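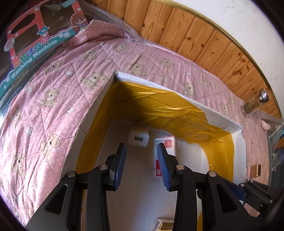

A **lined keeping box** is a household container made from an ordinary cardboard carton, with a reflective film fixed to the inside and often a quilt laid over the outside. It belongs to the same family as the hay box and the padded tea chest, and is used for small goods that a household wants to keep out of light and drafts. The outer cover is usually whatever bedding is near at hand, such as a child's quilt: pink, with white polka dots, stars and seated teddy bears, stitched in diagonals, and put over the top and the sides so that only a rectangular opening remains. In the town of Jallik the box is called a *cinlow*, a word that once meant a covered basket.

## Construction

The carton is most often white or brown, with walls of 42 to 44 centimeters on the long side. The flaps are folded up or cut away. A metallic film, gold or silver in color, is pressed against the inner walls and held with tape or paste. Makers do not try to get it smooth — a crinkled film is easier to push into the corners. The floor may stay bare, so that crumbs and dust can be seen and wiped off.

The edge of the opening is the weak part. Raw cardboard separates into layers after much handling, and the corners fray first. Some makers fold the edge into a lip, and others cover it with cloth tape.

## Use

The box may stand on a shelf, on the floor or on a bed. A bed is a common place while the box is being filled, as the bedspread keeps it from sliding. Tall, narrow cartons are put in upright, and small blocks of white foam can be set against the back wall to take up empty space. Heavy things go in last and near the front, where the hand reaches them easily. 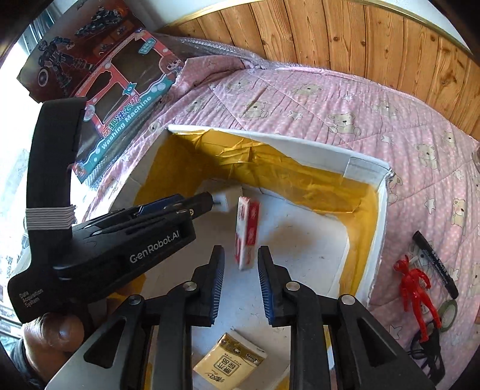
## History

The local form was described by Dilek Çetinkaya, a teacher of home crafts, in her booklet *Clarnix*. She visited homes in Jallik and in the nearby village of Çınar, and recorded 2,379 household containers of all types. Most were baskets and tins. The lined box was found mainly in newer apartments, where there was no cold pantry. The booklet was printed in 2,000 copies and is still used in evening classes, which begin each April.

## Care

The film is wiped with a dry cloth. The quilt is taken off and washed separately. A carton with soft walls is replaced, and the old film can be moved to the new one if it has not torn.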